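Household Money – Unit 3 Notes
Tutor: Zoia Kushnir

Spending plans for two people

These notes go with the May session. Bring your own three months of bank statements if you have them. You won't be asked to show anyone the amounts.

Last unit we looked at one person's budget. A shared household has the same bills plus a second set of habits, and most of the arguments are over small purchases. One partner buys another mug for the kitchen and the other sees the start of a pattern.

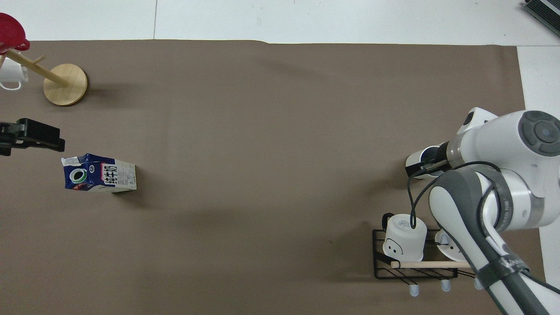 1. Fixed costs

List everything that leaves the account whether you do anything or not: rent or mortgage, insurance, phone, car loan. Convert it all to a monthly figure. A weekly cost is multiplied by 52 and divided by 12. Multiplying by four is the most common error in the homework, and it leaves you short by year's end.

Worked case: the Kondberg household pays $33 a week for a parking spot. 33 x 52 / 12 = $143 a month. Multiplying by four gives $132.

2. Personal allowances

Each partner gets an amount that needs no explaining. It can be small. In the Kondberg case it is $38 a week each, moved automatically to separate accounts on payday. One of them saves nearly all of it and the other is broke by the next payday – both are following the plan.

Points to settle before you start:
- Is the allowance equal, or in proportion to income?
- Do work lunches come out of it?
- Do gifts for each other come out of it?
- What happens to money left over?

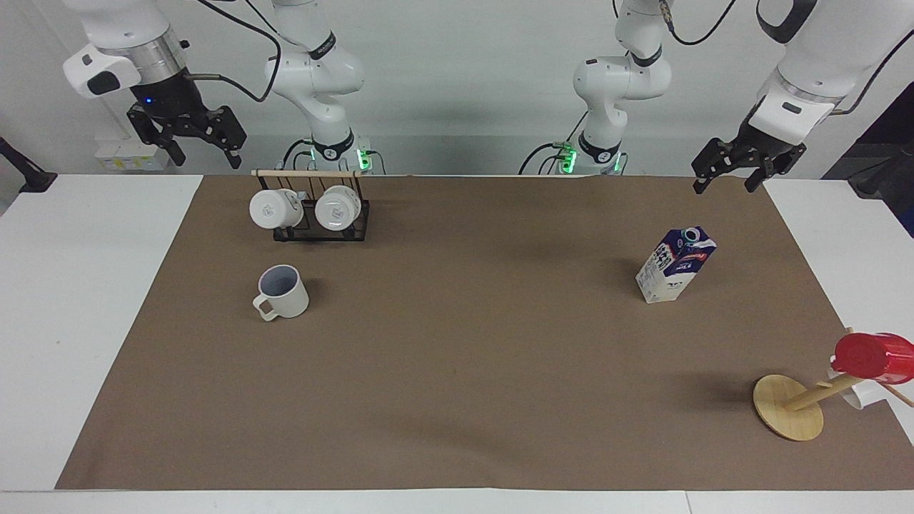
3. The spending limit

Agree on an amount above which you check with each other first. Couples with one joint account usually need a lower limit than couples who keep money apart. Write it down with the date you will look at it again.

4. For next time

Read the Obura and Alar case sheets. The Oburas pool everything and the Alars split each bill down the middle, although one earns far more. Work out what each person has left at the end of the month, and note which method you would find easier to live with. Half a page is enough.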